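Early Childhood Environments — Unit 6 handout
Dramatic Play: the House Corner
Notes by Mercedes Ccori. Bring to lab, we mark these up together.

Reading for this week: Sánchez, chapter 2, plus the Irkus observation (on the course page). Skip the section on puppets, we do that in June.

1. Why start with the kitchen

Most rooms have one. Often it's the first thing bought and the last thing thought about. Children come in knowing what a kitchen is for, so play starts without an adult setting it up. Compare doctor's office, post office — you have to teach those first. Many kids have never mailed a letter.

Key terms: script (the order things go in: get pan, cook, serve, wash), role, prop, object substitution. Know the difference between a prop and a substitute. Toy pan used as a pan = prop. Block used as a pan = substitution. Toy pan used as a hat = also substitution, students miss this one every year.

2. Realistic vs. open props

Old argument. Realistic pieces help the youngest ones get going. Older fours and fives need less, and may be held back by too much detail. Segundo Sánchez (guest in lab last term) puts it as "one real-looking thing per job." One thing to cook on, one to wash in, one to open and close. Everything else can be shells, corks, scraps of felt.

He is not against plastic food by the way. He is against forty pieces of it in one bin. 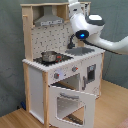 Work zones are how we'll judge a unit in lab. A zone = one job a child can stand and do without leaning over somebody else. Ask where the cook stands, where the washer stands, whether the two can trade things without walking around each other. With the cooktop on the left and the sink right beside it, two children are shoulder to shoulder, so expect a lot of talk and also a lot of elbows. The oven door folds down toward the floor, so when it's open a third child is more or less out of luck in front. That's not a fault, it's a negotiation ("close it, I'm washing"). Write those down word for word when you hear them. Knobs matter more than you'd think too — a control panel gives the cook something to do while waiting, and waiting is where the language comes.

3. Placement

Back to a wall. Not next to the book area. Near blocks is good, blocks travel into the kitchen and become food, let them. Leave room for a small table on one side or the meals have nowhere to go and end up on the floor (fine for a picnic, bad for a walkway).

Adult should be able to see over or around it from a seat. Check this sitting down!

4. Cost exercise

Do in pairs. You have 800 dollars for the whole dramatic play area. The Bellis kitchen in the handout catalog is 1,079 with nothing in it. So you can't. Options: the smaller Sokance unit, secondhand, or build from shelving. For each one list what jobs you keep and what jobs you loose. Nerkiron pans are on the list at the back if you want metal, but check handles for sharp ends before you put them out.

Don't hand in a shopping list. I want reasons.

5. Observation task

Pick one child. Ten minutes, kitchen only. Record:
— what they pick up first
— any sound effects (sizzling, running water, beeping)
— one substitution, with the object named
— who gets told what to do, and do they do it

No "had fun," no "was creative." Write what the hands did and what the mouth said. If the child leaves the area, stay put and note the time, then note who comes in next.

6. Quick points for the quiz review

Script is not the same as role. A child can run the entire cooking script and never be anybody.
Solitary kitchen play at three is normal, don't write it up as a concern.
Washing up is play. Don't do it for them.
Rotate small props, leave the big peice where it is.

Lab starts 9:15, shoes off on the mats. Drafts of the observation go in the folder by the door before you leave.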